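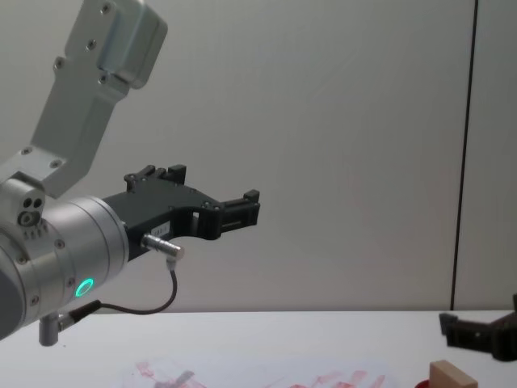
Kurian Automation Users Group - Site Visits

Visit to the two-arm bench at Clivetti
Posted December 28, 2020

Eight of us went through the Clivetti workshop in September, and this write-up has been sitting half finished since then. The main shop floor will be covered separately. These notes deal only with the two-arm bench, which is what most members have asked about.

The bench has a plain white top and stands in front of a light grey panelled wall. Both arms carry black grippers. The one we spent our time on is a two-finger unit mounted on the flat face of the wrist, and it was open with nothing in it while we were looking it over. There is a small green ring light on the wrist. Our host said the first thing staff do each morning is look at that light on both arms, before anyone goes to the screen.

Most of the talk was about the gripper cable. It leaves the gripper at a silver connector on the underside, loops down and goes back to a dark plug at the short grey post under the wrist. The whole run is outside the arm. Clivetti had trouble with this early on. The loop was too long and caught on parts when the wrist came in low, and after that they made it too short and it pulled at the connector on a full turn. They settled on the present length by running the wrist slowly through its whole range with one person watching the cable and another on the stop button. The length is now written on the inside of the cabinet door, so a replacement can be made up without going through all that again.

Cables are changed every 600 hours whether or not they look worn. The old ones are kept for testing on the bench but never go back on an arm. A spare hangs in the cabinet for each side, already labelled.

The rest of the routine, as I wrote it down:

Weekly: wipe down the fingers and check the jaw faces for nicks. Hand-check the connector. Look over the screws around the wrist and on the upper link. No tools unless something has moved.

Every 188 hours: gripper off, mating face cleaned, gripper back on. The screws go in by hand first, then are tightened in a cross pattern with the small torque driver. Open and close it 18 times with no part, then run the pick test with a wooden block.

After any bump: stop, re-teach the home position, run the pick test. They do this even if the arm seems fine.

The log is kept on paper in a binder and typed into Brosia at the end of the month. One of our members asked why they don't enter it straight away. The answer was that the computer is at the other end of the building and entries were getting missed when people had to walk over there.

We asked about keeping two arms from hitting each other over one table. The Prullov controller has a shared zone set up in the middle and only one arm may be in it at a time. The other parks low over the table on its own side and waits. It costs some cycle time. They tried a tighter arrangement for a few weeks and went back - too many stops, and each one meant a re-teach.

Spare fingers were the one sore point. They come as a pair, and it is usually the front one that gets damaged, so there is a drawer of good upper fingers with nothing to go with them. If another member shop has the same gripper and the opposite problem, let us know and we will pass it along.

Parking is at the rear of the building off the lane. Bring your own safety glasses, as the loaners were a tight fit over prescription frames.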